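Ticket: Review pages show the wrong edition after import from Stirkier
Status: Resolved
Opened by: Rosemarie Wendt, 31 August 2024

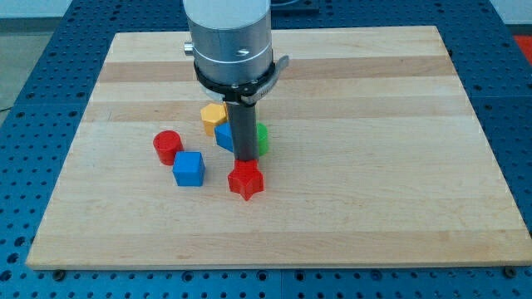 I run the book review section of the Nosow site. We moved our old reviews over from Stirkier last week, 386 of them, and most came through fine. On some pages the box at the top (title, author, publisher, year, page count) is for a different edition than the one the reviewer read. The review of the Ostermann essays, for instance, talks about the hardcover and quotes page numbers from it, but the box says paperback and gives a later year. The page numbers in the review no longer match anything a reader can look up.

What I tried before writing:
- Cleared the page cache. No change.
- Edited the box by hand and saved. It holds until the nightly refresh, then goes back to the paperback.
- Deleted the box and added it again by title search. Same paperback.

Browser makes no difference. I checked on my laptop and on the office machine.

12 comments

Malte Thiele
Thanks, the part about the nightly refresh helps. Can you open one of the bad pages, go to Edit, then Source, and paste the line that starts with "bookref"? Please also tell me whether the old Stirkier page had an ISBN typed in or only a title.

Rosemarie Wendt
The line for the Ostermann page is:

bookref: ostermann-collected-essays / match: title / lock: no

The old page had an ISBN, but it was in the body text at the end of the review, where our reviewers used to put it. A page that works correctly says "match: isbn" in the same spot.

Malte Thiele
OK, so the importer looked for the ISBN in the old header field, didn't find one, and fell back to matching by title. Title matching picks the most recent edition in the catalog. The nightly refresh runs the same match again and overwrites your hand edits. Setting lock to yes will stop the overwriting. Try that on one page and leave it overnight.

Rosemarie Wendt
Did that on the Ostermann page. I corrected the year, publisher and page count, set lock to yes, saved. This morning it is still correct.

The cover picture is still the paperback, though.

Malte Thiele
Covers are stored separately and the lock doesn't touch them. You can upload your own under Media, or wait for the proper fix, which will bring the right cover along with the ISBN. I'd wait.

I'm passing this to Esperanza, who looks after the importer.

Esperanza Villalobos
I can reproduce this with a copy of your export. The importer only reads the header field. I have changed it to look through the last paragraph of the review as well, and to accept ISBNs with or without hyphens. A test run on the copy fixed nearly everything.

It left 3 pages alone:
- The omnibus review of the Wurorham novels. It lists an ISBN for each volume, and the importer can't tell which one belongs in the box.
- A 10-digit ISBN with a typo in it. The check digit fails. The book is the translated diaries.
- A small press chapbook that never had an ISBN.

For the omnibus, decide which volume should be in the box, or use the "multiple works" box, which shows a short list. For the typo I need the number from the copyright page. The chapbook has to be filled in by hand and locked.

Before I run this on the live site, please take a backup from Tools, Export, and choose "with comments". The plain export drops reader comments and we would not be able to put them back.

Rosemarie Wendt
Backup is done, with comments. Go ahead.

For the omnibus please use the multiple works box – the review treats the novels as one long story and it would be odd to pick one. Ekrem Yazıcı reviewed the diaries and still has his copy. I have asked him for the number.

Ekrem Yazıcı
Sent Rosemarie a photo of the copyright page. I had swapped the last two digits before the check digit. One more thing while I am on here: my review gives the translator's name, but the box doesn't. Is there a field for that?

Esperanza Villalobos
Yes. Open the box, click "More contributors", pick Translator from the list. It is hidden by default. The importer fills it in only when the catalog record has it, and this one doesn't.

The live run finished without errors. Please check a handful of pages, including one with a long comment thread.

Rosemarie Wendt
Checked the Ostermann page, the diaries, the Wurorham omnibus, and a few older ones I picked at random. All show the right edition and the right cover. Comments are in place. I filled in the chapbook by hand and locked it.

The Ostermann page still has lock set to yes from my test. Should I put it back?

Malte Thiele
You can leave it, but then it won't pick up later corrections from the catalog. I would set it to no now that the match is by ISBN.

Rosemarie Wendt
Set to no. Will look again tomorrow and write if it has changed. Otherwise this can be closed.

Shared 3 times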